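Visit report: Cakeva commissary and training kitchen, Luston

Six of us from the catering managers' group went out to Luston on Thursday to see how Cakeva is bringing robots into its coffee and bakery service. Cakeva supplies hospital cafes, two university sites and a good many office canteens. I went because we are being asked the same questions at our own workplace, and I wanted to hear the answers from people on the floor as well as from the sales side.

We signed in at 9.30 and were given hairnets and a short safety talk. Parking is at the back, past the loading dock, and the sign for it is easy to miss if you come in from the highway.

Elsa Eskola, the operations manager, started us in the main kitchen. Most of what happens there is still done by hand. The dough is portioned by machine and has been for years, and the trays go through the ovens on a conveyor, but the finishing, boxing and labelling are done by staff at long benches. The early shift packs 700 orders on a normal weekday. Elsa said the packing benches were the first place management looked at for automation and the first place they gave up on, as the orders vary too much from one customer to the next.

What they settled on was the cup work. At the hospital cafes, someone spends a large part of the morning rush setting out cups, putting them in holders, moving them along and stacking up the next lot. It is light work but it is constant, and it was the job that came up most often when staff were asked what made their wrists and shoulders sore. The two-armed setup from Trilden is being taught that job in a side room off the training kitchen.
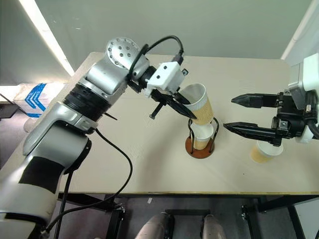
Selim Kozan looks after the trial day to day. He was a barista and then a shift supervisor with Cakeva before he took this on, and he told us he knew nothing about robots when he started. Trilden gave him 17 days of training spread over a couple of months. He now sets up the table, starts the runs, stops them when something goes wrong and writes up what happened. The write-up is the part he had not expected. He keeps a paper log and then types it up after lunch.

Paper cups are harder than they look, according to Selim. They are light, they tip, and they squash if the grip is too firm. A person adjusts without thinking. The arms have to be taught how far to close and at what angle to bring the cup in, and a different cup size means going over it again. Cakeva uses more than one cup size, and one of the first things to come out of the trial was a decision to drop a size that hardly sold. The cafe staff had been asking for that for a long time.

We asked about speed. Selim said a good barista is still faster and he doesn't expect that to change soon. What he is after is something that can keep going steadily between 7 and 10 in the morning while the staff make drinks and talk to customers. He was quite frank that it isn't there yet. The trial has been extended once already, and no date has been set for putting the arms into a cafe.

After a tea break we had half an hour with two of the staff from the Crichton cafe, which is meant to be the first site if the trial goes ahead. I found this the most useful part of the day.

Skye Kerr has worked the morning shift at Crichton for six years. Her first worry was hours. She had heard about the robots from a delivery driver before she heard from management, and she said that was a poor way to find out. There has since been a written undertaking that no shifts at Crichton will be cut during the trial or for the year after it. She would like it to be longer. She also wanted to know who would be called if the arms stopped in the middle of a rush, and the answer she got at first was a help line. After some back and forth it was agreed that two people on each shift would be shown how to stop the machine, clear the table and carry on by hand.

Her other point was about space. The counter at Crichton is narrow, and the staff marked out the footprint with tape and worked around it for a week. The grinder had to move. So did the milk fridge, and the new spot for the fridge turned out to be better for everyone, so it has stayed there.
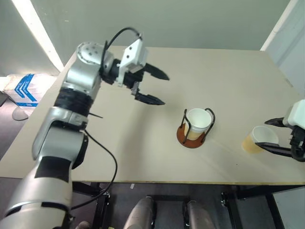
Lewis Sutherland is the health and safety rep and sees it a bit differently. He has had reports of sore hands and wrists from cafe staff for as long as he has been in the role, and he supports anything that takes some of the repeated handling away. His concern is that the time saved will be filled with more of something else. He has asked for the job rotation to be written down before the arms go in, with a limit of 30 minutes at the milk station before swapping. Management has agreed to this in principle - he was careful to say in principle.

There was some discussion in our group about pay. Selim's new role came with a raise, but the people who will be shown how to stop and clear the machine are not getting anything extra at this stage. Skye thinks they should. Elsa said it is on the list for the next round of talks and she couldn't say more than that.

Our last session was with Chanida Rungrueang, who runs training. She has changed the induction for new cafe staff so that it includes 20 minutes in the side room watching the arms at work and trying the stop button. Some of the older staff asked to do it as well, and she has opened it up to anyone who wants to come over from the other sites on a paid half day. She said the questions she gets are mostly practical. People ask how it gets cleaned, what happens if a sleeve comes off a cup, and whether they can reach past it. She writes them all down and passes them on to Selim, and a few have led to changes in how the table is laid out.

Lunch was provided and was very good, particularly the cheese scones. We were back on the road by 2.

A few points I took down for our own use:

Tell the staff first, in person, before the supplier visits.

Ask which tasks hurt before asking which tasks are slow.

Tape out the space and work around it for at least a week.

Get the rotation and the hours in writing.

Budget for someone's time to run the trial. Selim's old supervisor job had to be filled, and that cost was left out of the first estimate.

Elsa has offered to take a second group from our organization in December. There is room for eight, and closed shoes are required. If you would like to go, put your name on the sheet in the staff room, and let me know if you need a lift.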